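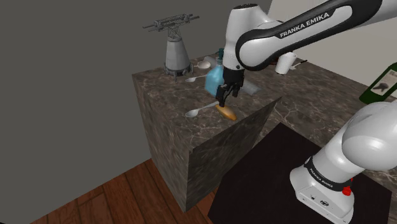
Retail and the Idea of Luxury
Notes for Session 4: The boutique inside the store

Read the Okholm case before you read these notes. If you do it the other way around you will find what I found, and the point of the case is to argue with me.

1. What a shop-in-shop is

A jewelry house wants a presence in a city but does not want to sign a lease, hire a full staff and wait years for the locals to find the door. A store that already sells jewelry in that city has floor space and a list of customers. The house gets a corner with its own cases, lighting and carpet. The store gets to say it carries the name.

The press release calls this a partnership. Sometimes it is. Look at who owns the stock. In a concession, the house owns the pieces until they sell and pays the store a share. In a wholesale arrangement, the store buys the pieces outright and carries the loss if they sit there. The release will almost never tell you which one you are looking at, and the customer at the counter has no way to know.

2. "Exclusive"

Underline this word each time it appears in the readings. It can mean any of the following:

The brand is sold in no other store in the country.
The brand is sold in no other store in the city, though it is sold online to anybody with a card.
One collection is sold only here, for a season.
One color of one item is sold only here.

The Hourani launch text uses the word in the second and fourth senses in the same paragraph. I doubt that was careless. When we go through it in class, mark where the meaning shifts.

3. Heritage

Most of the older houses have a founder story: a workshop, a marriage, a lucky stone, a royal customer who goes unnamed. I am not saying these stories are false. I am saying that they tend to get more detailed the further we get from the people who were there, and that should bother you.

Compare the two Tarkumora brochures in the packet. In the earlier one, the clover pendant is "a popular design." In the later one it is "inspired by the founder's lifelong belief in good fortune." Same pendant. Ask what evidence would settle the matter — a workshop ledger, a dated sketch, a letter — and whether the brochure offers any of it.

Uldis Org's essay (in the packet) takes a kinder view. He argues that buyers know the story is partly decoration and enjoy it on those terms, the way they enjoy the box. It is a fair argument and he writes well. My trouble is that he interviewed 27 buyers, all of them leaving the shop with a purchase. People who have just spent that kind of money are not going to tell a stranger they were talked into it.

4. Price

The worked case is a Villdale bracelet at $2270. Students usually start by asking what the gold is worth. Do that, but do not stop there, and do not assume that whatever is left over is profit. Labor, setting, rent, insurance, advertising, the store's share and unsold stock all come out of it. We do not have Villdale's figures. Anyone who gives you a neat percentage for "what you pay for the name" should be asked where it came from.

What we can say is that the same bracelet, without its box and papers, tends to be offered for a good deal less on the resale market. Henrique Leitão's reply to Org makes a lot of this. I think he makes too much of it. Resale dealers have reasons of their own to pay little.

5. Opening night

The Okholm opening had a harpist, a ribbon and around 4 local news items, all of which repeated the release almost word for word. Check them side by side. The one sentence that differs is in the business page version, which mentions that two other counters were removed to make room. What those counters sold, and how well, is the question I would most like answered, and the case file does not answer it.

For next time

Bring one launch announcement for a boutique, from any country, printed out. Cross out every sentence that could be moved to a rival's announcement with only the name changed. Write a page on what is left. If nothing is left, write the page anyway.

Late work goes in the tray outside my office before 5 p.m. I do not take it by email.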